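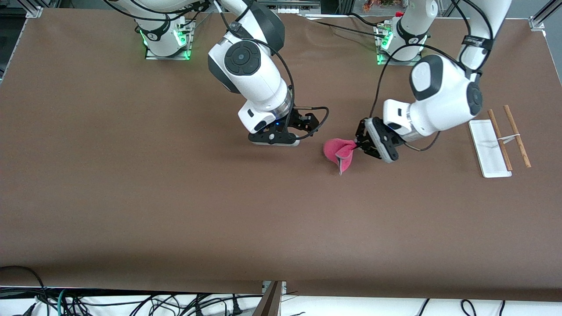

Marcelino Rocha has been folding other people's laundry for a living since he was in high school, and he now runs Stesta, a wash-and-fold shop with two front counters and a long back room. His advice for small cloths starts with the surface. He likes a big table with smooth brown paper over it, and he wants one cloth on it at a time. A small pink cloth picked up by one corner hangs in a loose crumple, and he says most people make the mistake of folding it from there. "You have one corner. Go find the next one along the same edge," he said. "Then lay it down and smooth it out with your palm."

Rocha changes the paper every Wednesday. He buys it on a roll from Dasto and tapes it under the table edge. He tried a padded cover for a few months and gave it up. "Things dragged on it," he said.

In May the shop folded 3,000 small pieces, mostly napkins, washcloths and cleaning cloths from restaurants. The largest single order was 479 napkins. Rocha folds those in half twice and stacks them with the folded edge facing out. Cleaning cloths get one fold only.

He doesn't iron small cloths unless a customer pays for it. "If you flatten it while it's still a little warm, that's enough," he said. Microfiber he keeps in a separate bin, away from the cotton, and he never uses fabric softener on it.

The shop closes at six.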